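Section 3: Putting the Brush Rack Together and Hanging Your Brushes

By now you've got your felt mat down and your ink things out of the box, so let's get the rack standing. I've put together three of these (two Linora racks and one Sudmont, and they go together the same way), and it takes me 27 minutes if I don't stop for tea. Give yourself up to 60 the first time!

What you need: the two side posts, the crossbar, the lower rail, the hooks and a soft cloth. No screwdriver. If your kit came with one, put it in a drawer.

1. Lay an old towel on the table and set the two posts on it. The beaded parts dent more easily than you'd think, and I have the dent to prove it.

2. Push the lower rail into the left post first, then the right. The openwork panels should face you when the rack stands up. Check that now - I once got the whole thing built before I noticed mine was backward.

3. Stand it up and lower the crossbar onto both posts at the same time. Press down over the posts with your palms.

CAUTION: Don't push on the carved ends of the crossbar, and never pick the rack up by them. Lift it by the lower rail, one hand at each side.

4. Set the rack behind your mat, near the back of the table. A plain wall behind it is nice if you have one, it makes the brush tips so much easier to see. If a foot lands on the felt and makes the rack rock, slide the mat forward a little.

5. Put the hooks on the crossbar, leaving an empty spot between brushes if you have the room. Wiggle each one to be sure it's seated.

6. Rinse your brushes in cool water until it runs clear, squeeze them gently in the cloth and shape each tip with your fingers. Then hang them by the loop, tips down. I keep mine in the same order all the time, with my thinnest in the middle, so I can reach for it without looking up from the paper.
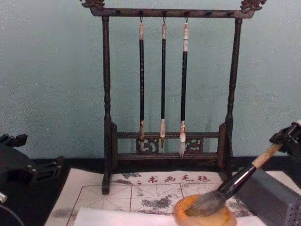

7. Look at the tips from the front. They should hang free and not brush against the lower rail. If a long one touches, move its hook over or shorten the loop with a small knot.

8. Leave everything alone overnight. I know, you want to write something!

NOTE: Brand new brushes are stiff with starch. Soak them in cool water until the hairs loosen before you hang them for the first time. My friend Geeta Ahuja skips this and her tips split every single time.

NOTE: If the rack feels loose after a few weeks, press the crossbar down again as in step 3. Dry winter air does this to mine. Please don't use glue - you'll want to take it apart when you move.

For dusting the openwork, see Section 5. An old makeup brush works great.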